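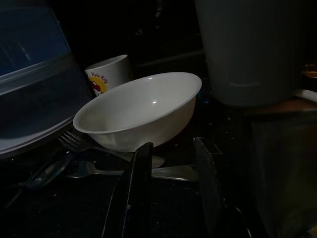
A white ceramic bowl and a white mug

The Faculty Commons is the academic senate of Bramstead College, a private liberal arts college in the town of Wirside. It takes its name from the dining room in which it first met and from which it was later asked to leave. The Commons has authority over the curriculum, degree requirements, and the academic calendar, and holds opinions on most other subjects. It is chaired by a speaker elected from the tenured faculty, who serves a term of two years and is rarely seen to want a second.

Origins

Before the Commons existed, academic policy at Bramstead was set by the president after lunch. Faculty who wished to influence it arranged to sit nearby. The system favored departments housed close to the dining room, particularly Classics, and is often given as the reason the college required two years of Latin for as long as it did.

The Commons was formed after the geology department, whose building stood at the far end of campus, discovered that its introductory course had been dropped from the catalog between the soup and the fish. A petition demanding a regular assembly drew signatures from every department except Classics. The trustees granted it a charter of a single page. The bylaws adopted to interpret the charter now run to 177 pages, including an appendix on the interpretation of the bylaws.

Powers and membership

Voting membership is open to all full-time faculty who have completed one year of service. Librarians gained the vote after a lengthy debate in which it was pointed out that they were the only people present who had read the charter. Part-time instructors may attend and speak but not vote, an arrangement that has been under review for longer than most of them have been employed.

The dean of the college sits as a member without a vote and delivers a report at each meeting. Under the bylaws, the report may be received, noted, or accepted. The three terms are not defined, though long-serving members insist there is a difference and that deans can feel it.

The quorum is one third of the voting membership. A quorum call may be made at any time, and has traditionally been the preferred means of ending a discussion that is going badly.

The Grellerer plan

The best-known episode in the history of the Commons concerns the Grellerer plan, a proposal to replace Bramstead's departments with broad divisions organized by theme. It was named for Grellerer Hall, where it was drafted, and its authors spent considerable energy explaining that no one called Grellerer had been involved.

Under the plan, Chemistry would have joined Studio Art in a division of Materials, while Economics and Religion were to share a division of Belief. The economists objected in writing. The religion faculty said they could see the argument.

Cosmin Vasiliu, a professor of mathematics and speaker at the time, ruled that the plan amounted to an amendment of the charter and therefore needed a two-thirds majority. It fell well short. A motion to thank the drafters for their work passed by a narrower margin than its sponsors had hoped. Only one recommendation survived, a shared supply closet for the sciences, and this was later divided by a partition.

Vasiliu's rulings from the chair were afterward collected by the college library and are still cited in debate, usually by both sides.

Calendar reform

Nadiia Moroz, a historian who succeeded Vasiliu as speaker, oversaw the adoption of the present calendar, which moved the fall recess to October and shortened the final examination period. The change had been sought by students for years. A petition in its favor carried 380 names, several of them belonging to faculty, who said they had thought it was about parking.

Moroz also introduced the consent agenda, under which routine course changes pass together without discussion. Any member may remove an item for separate debate. For the first several meetings, members removed all of them.

Meeting place

The Commons met in the old dining room until the dining staff requested the room back for dinner. It moved to the Masanja Auditorium, a raked hall with fixed seats and a noticeable echo. Members tend to sit in the back rows, leaving the speaker to preside across a wide expanse of upholstery. Meetings begin at 4 p.m. and adjourn when the business is finished or the quorum has gone home.

See also

Academic senate
Shared governance
Liberal arts colleges
Parliamentary procedure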